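Notebook > Materials > Natural Dyes > October
October, entry 3
Entered by Alcides Carhuamaca, Rolville textile workshop
4 comments | 2 shares

Purpose of the entry: to record the first wash trial of the undyed and madder-dyed cotton from Drustis, and to set out what remains unknown about where the cloth was made.

The bolt arrived in the morning with an invoice and a fiber content label. The label gives the country of weaving. It does not give the spinner, the gin or the farm. A written request for these details was sent to Drustis before noon. Until a reply is received, the cloth is to be logged as "origin partly known" and is not to be cut for the Plellness order.

Three swatches of each color were cut on the straight grain, overlocked and weighed. Wash temperature was 50 degrees, with plain soap and no softener. The madder swatches were washed separately from the undyed ones. Shrinkage was measured along the warp after line drying.
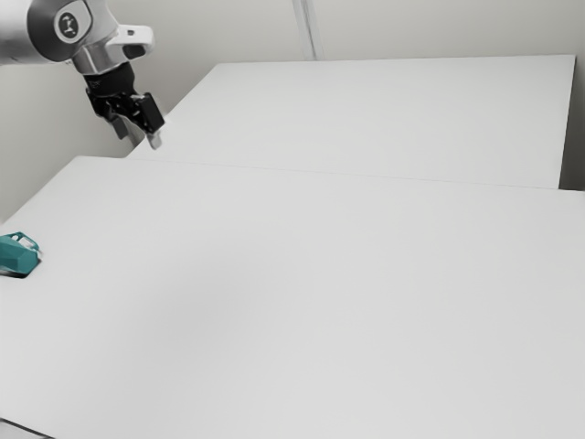

Ingvarsson asks whether plain soap is a fair test, given that most customers will use whatever detergent they have at home, and would like the madder run repeated with a store-bought powder before any care label is drafted. The point is accepted. The repeat will use the same cut and the same load.

Results so far. The undyed cotton shrank evenly and kept its hand. Two of the madder swatches held their color; the third came out paler along one side, and the rinse water was pink until the second change. The mordant bath for that piece was mixed last and may have been weak. Alum weights for the next bath are to be written on the card before mixing.

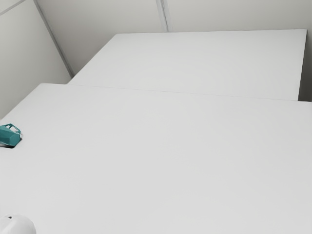 On cost, the cloth is dearer than our previous supply, and the difference on an order of 600 shirts would be more than the workshop can absorb without raising the price. The workshop's position remains that a supplier unable to name its spinner should not be used for the main line - a lower price does not alter this.

Outstanding:
- reply from Drustis on spinner and gin
- madder repeat with store-bought powder
- rub test, dry and damp, on the pale swatch
- draft wording for the Plellness swing tag, to be held until origin is settled

Offcuts from the trial are in the drawer marked Cotton, Unconfirmed.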